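About Prullidside Family Crafts

Prullidside started at a kitchen table with a bag of gumdrops, a leaning gingerbread wall and three cousins who would not stop eating the roof. Ashley Entwistle had invited the neighbors over for one afternoon of holiday crafts, and by the time the icing had set they were already asking when the next one was. So there was a next one! And then a Valentine's one, and then a whole summer of them.

These days we run craft afternoons and family game nights all year long, for kids from age 5 up and for whichever grown-ups come with them. Grandparents are some of our best customers (and some of our most competitive ones, if you have ever seen a grandfather guard his candy cane fence). We still keep things small. A session has 14 places, which means there is always a free pair of hands when a chimney slides off or somebody's glue stick has gone missing again.

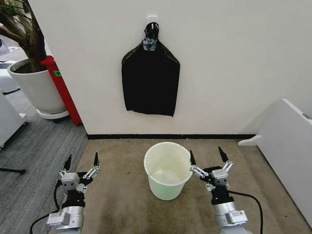
The gingerbread weekend is still the big one. Last season 452 little houses went home on cardboard trays, along with two churches, a fire station and a very long dachshund. We bake every panel ourselves from Ashley's grandmother's recipe, a bit firmer than the kind you would want with coffee, and we mix the royal icing fresh for each group. Romico, the bakery two doors down, lets us use its big oven on Monday when the shop is closed. We could not do it without them.

The rest of the year has its own favorites. In March we make kites and paper flowers. Summer is tie-dye, sun prints and the famous backyard boat race, and in the fall we carve, paint and glitter more pumpkins than is probably sensible. Game nights run in between, with board games on the tables and music games on the big screen, plastic guitars and all. Beginners get the easy songs and nobody minds a missed note. 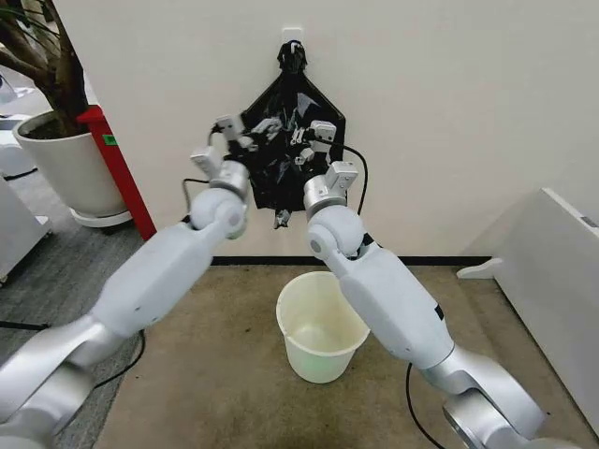 We love a good mess, and we would much rather see a child covered in paint than worrying about it. All supplies are included, along with aprons in every size from toddler to tall dad. Cleanup is part of the afternoon too, and everybody pitches in for the last ten minutes with the music turned up. Paper scraps, sticky plates and used wipes all go into a black plastic trash bag like the one on the wall, and yes – we do check it for lost cookie cutters before it goes out. Brushes and cutters get washed in the sink at the back. If your sweater comes home with a little icing on it, warm water will take care of it.

Our second room is named for the Urrutia family, who came to the very first afternoon and have missed only one since. It seats a full birthday party, and you can bring your own cake or decorate one with us. We also take craft boxes out to schools and libraries. The Havomitz box is the one teachers ask for most: 200 pieces of wood, felt and yarn, sorted into bags, with enough ideas to fill a rainy week.

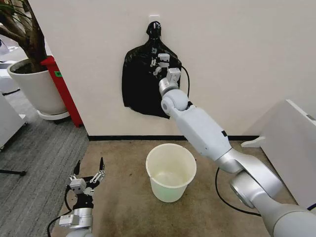
White bucket and black trash bag, Prullidside.

New families are welcome at any time, and you don't need to be crafty at all. Come and see us on a game night if you would like to look around first, or stop by before an afternoon session and say hello to Ashley. She will most likely have flour on her elbows and a tray of gumdrops to offer you.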